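Progress Report to Redatent - Teaching by Remote Control, Work Package 2
Prepared by Ieuan Bellis, Project Lead, Gradamitz

The reporting period closed in May. Work continued on the sorting task agreed with Redatent, in which an operator moves small toys from the tabletop into two trays by remote control and the arm's movements are recorded for later training. At the close of the period the project held 3413 accepted recordings.

Operators work in sessions of 30 minutes, followed by a break of 10 minutes. Recordings are reviewed by a second member of staff before they are accepted. The toys were selected for their varied shapes and soft or uneven surfaces, and their starting positions are changed between attempts.

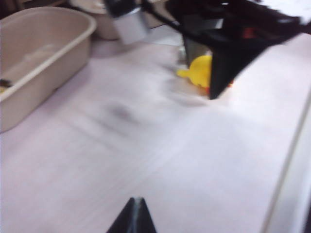

The sorting table, with the yellow duck among the toys in use.

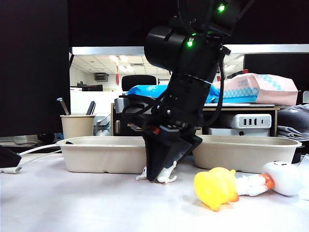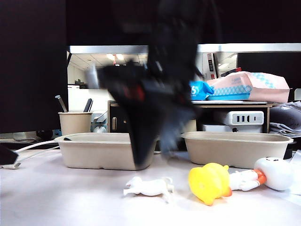 Blur in the wrist camera images remains the main concern at the review stage. Operators have been asked to slow the final approach to each toy - a change that lengthens the attempt but should give the training software clearer images to work from. Some 30 recordings made before this instruction have been set aside for comparison.

The Bakke control handles were serviced during the period and are back in use. Delivery of the replacement finger pads from Flirneck is still outstanding, and we request that the related spending be carried into the next period. No other change to the budget is proposed.

Contact: Gradamitz Project Office | © Gradamitz. All rights reserved. | Back to top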